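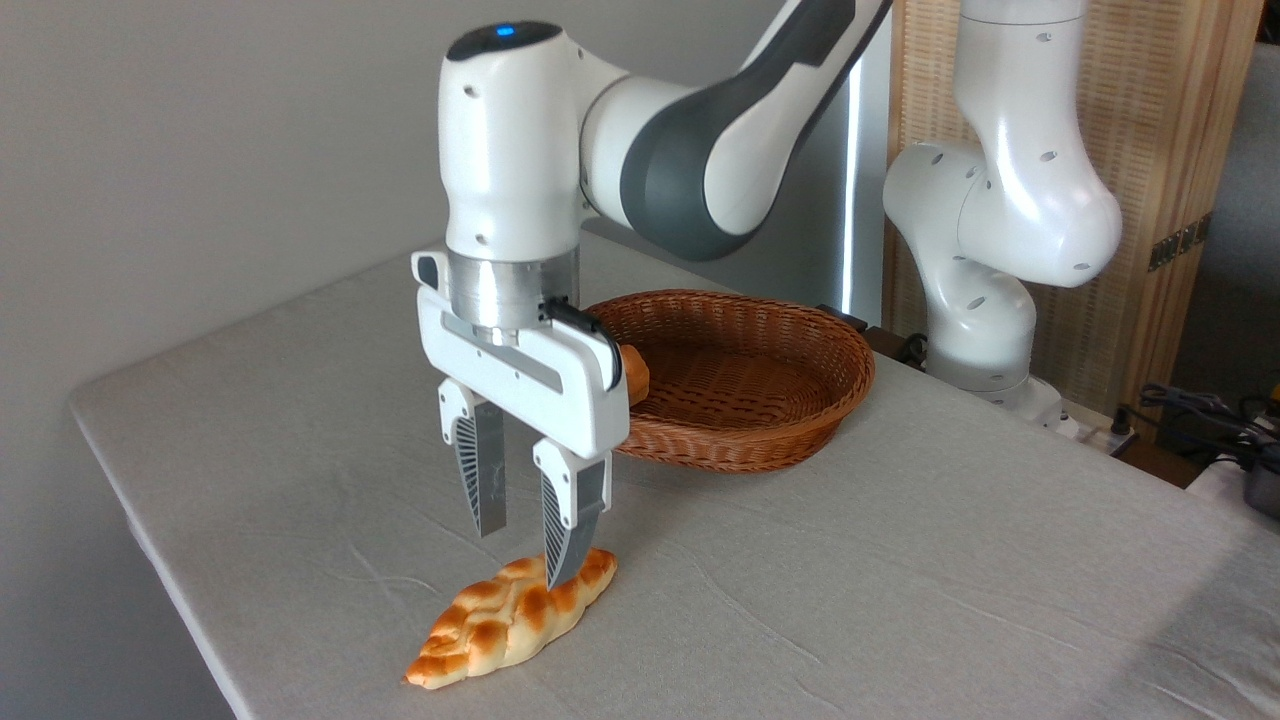

Bread and Baking > Shaping and Braiding

Braided loaf, pale lines between the strands

julasside_mel
Posted 13 November 2022

My braid comes out golden brown with darker tops, but down in the creases it stays a pale cream color. The points at both ends are fine. Is that underbaked or is it normal? I cut one last night and the crumb seemed OK to me, maybe a little damp near the middle. Flour was 600 grams, one egg in the dough, one for the wash. Baked 40 minutes on the middle rack.

rimfire_oven
Normal. The dough in the creases was covered when you brushed it. As the loaf rises in the oven the strands pull apart and fresh dough shows, with no egg on it. The one in the photo at the top has the same pale creases and I'd eat it.

Dranville Baker
I don't agree that it's always fine. Pale creases plus a damp middle says it needs longer. Do you own a thermometer? Enriched dough should be at 190 F in the center.

julasside_mel
I do have one but didn't use it. Will check on the next loaf.

rimfire_oven
She said a little damp. She cut it the same night. Let it cool all the way and then look.

Nadja Frei
Two coats of egg wash. One right after braiding, one just before it goes in. Get the brush down between the strands on the second coat, but don't leave puddles or you get scrambled egg in there. Also braid looser. If the strands are tight they tear at the sides when they rise.

Dranville Baker
Looser, yes. Two coats I never saw much difference.

Nadja Frei
I did in my oven. Yours may run hotter on top.

cludetti41
Different question about the same photo. Does anyone keep bread in a wicker basket like the one at the back? Mine goes stale by the next morning.

rimfire_oven
Basket is for the table. Overnight it goes in a bag or a bread box.

Dranville Baker
Line it with a cloth and fold the cloth over the top. Good until supper, no longer than that. Slice and freeze what's left.

cludetti41
OK, bag it is.

julasside_mel
Update. Second loaf, two coats, looser braid, 46 minutes. Thermometer read 191. Creases are still lighter than the tops but more tan than cream. Middle is dry. I changed three things at once so I can't say which one did it.

Dranville Baker
The extra six minutes did it.

Nadja Frei
For the middle, sure. Not for the color in the creases.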